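The Gasta Deep Bin, Gray

I started selling the Gasta because I got tired of totes that were too shallow to be any use. You know the ones -- you toss in a few odds and ends and by lunchtime they're back on the floor. I keep one of these on my own bench and it catches everything!

It's a plain rectangle with proper high walls, so kids' toys, big building bricks and spare parts all stay put. 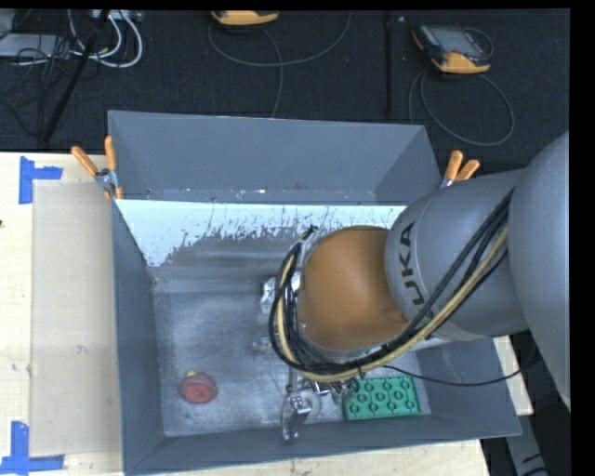 The floor of the bin will pick up scuffs if you use it hard (mine sure did), and I wouldn't bother trying to polish them out. Wipe it down with a damp rag and get on with your day.

Price is $30 each, or $197 if you want the shop pack. Shipping from Brostthorpe takes 5 working days. Lids are sold separately, and the next batch of those lands in March -- email Julián Bravo if you'd like one put aside.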